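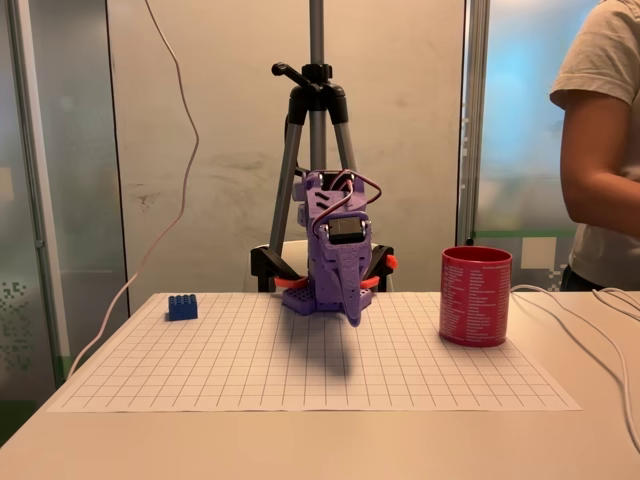
Violetter Arm aus dem 3D-Drucker auf Rasterpapier, links ein blauer Klemmbaustein, rechts ein roter Becher.

Wer bei Vilex zum Offenen Labor kommt, bleibt am ersten Tisch hängen. Dorota Zieliński hat die violetten Teile selbst gedruckt, 15 Stunden lief die Maschine für den Arm, und man sieht jede Schicht — herrlich! Bhupendra Kushwaha erklärt derweil geduldig, wie ein Servo seine Position hält. Eine Schülerin will wissen, ob der Arm auch Kaffee bringen kann. »Frag im nächsten September noch mal«, sagt er und reicht ihr das Steuergerät. Hinter ihr warten sieben weitere Kinder.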